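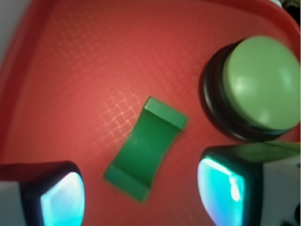

Kasden packing room, staff meeting notes, 2019-05-12

Notes by me, Isla, because Valtteri did the last lot and says his hand still hurts. Same as ever, these are my notes and not a court record, so if I've got you wrong come and find me and I'll change them.

Present: Tuulikki Valtonen (chair), Illia Romaniuk, Valtteri Ruotsalainen, Nelli Aaltonen, me (Isla Faulkner). Two from the Lindqvist side sat in for item 1 and then went back to their lorry.

1. Last minutes

Agreed, apart from the bit where I wrote that the kettle was Nelli's. It's the firm's kettle. Sorry Nelli!

2. The arm on the block bench

This took up most of the hour. Tuulikki went over where we are: the arm takes the wooden blocks out of the red trays, and for now it only has the one bench. The order from Sirnolo is for 400 toy sets and she'd like the arm doing a share of those by July, with the rest packed by hand as usual.

Illia has been on the bench with it most and did most of the talking. He says the straight blocks are dull (he meant it as praise) and the bridge-shaped ones with the dip in the middle are where he has to keep his eye on it. He wants them tried lying at a slant in the tray as well as square on, as that's how they land when any of us tips a box out. He'd also like the big round buttons tried in the same tray as the blocks, seeing as they go in the same set. Tuulikki fine with both.

I asked about the trays, as I'm the one who washes them. The textured bottoms hold on to dust something awful and I don't want to be scrubbing twice as many if the arm gets its own stack. Agreed that it shares ours until the Sirnolo order is out, then we look again.

3. What it means for us

Nelli asked it straight out, and I was glad somebody did: are hours going? Tuulikki said no one's hours change before the end of July and she'll put that in writing and pin it by the clock. After that she can't promise, and she said so, which I'd sooner hear than a lot of waffle. There was a bit of a silence and then everybody talked at once.

What I managed to get down: Valtteri likes having less picking to do, his wrists are a misery by the end of a shift. But he doesn't want to spend the whole day standing watching a machine either, he said he'd fall asleep on his feet. Nelli is worried that the chatty jobs are the ones that go and we all end up on our own at separate benches. Illia said watching it is more tiring than people think and he wants the turns kept short. We settled on swapping at every break, with names on the whiteboard, and nobody put down for it two days running unless they ask.

Pay for whoever is minding the arm: Nelli thinks it's a step up and should be paid like one. Tuulikki will take it upstairs and come back with an answer, yes or no, at the next meeting.

4. Training

Ukel will do a morning on stopping and restarting it. All of us are to go, including the late shift. Valtteri asked if there'd be lunch. Tuulikki is looking into lunch.

5. Any other business

We're down to 259 lids, and 1,000 more are on order. The side door is sticking again. Nelli would like the radio back now that the bench has moved, and no one objected except Illia, who objected to the station.

To do
Tuulikki: note about hours by the clock, pay question, lunch
Illia: slanted blocks, buttons in with the blocks
Valtteri: whiteboard list
Nelli: report the door
Me: type this up (done!), trays

Next meeting same room, straight after the early shift.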